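Chamado 635: calibração da câmera fixa, estação Sayce
Aberto por: Tiago Tavares

O erro de reprojeção ficou em 7 pixels depois da atualização de fevereiro. Antes era 2. Distância focal estimada: pouco mais de 700.
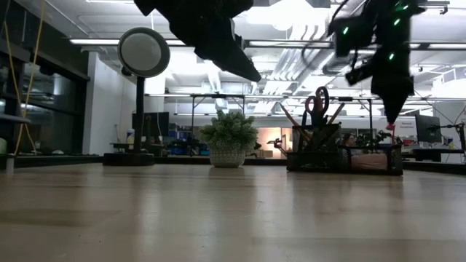
Refiz a calibração com o tabuleiro impresso e o erro não mudou. Os cantos detectados saltam onde o tampo brilhante reflete a luz do teto. Vou repetir com exposição menor.

Lovisa Nygård: anexe o arquivo de parâmetros, por favor.

Estado: pendente.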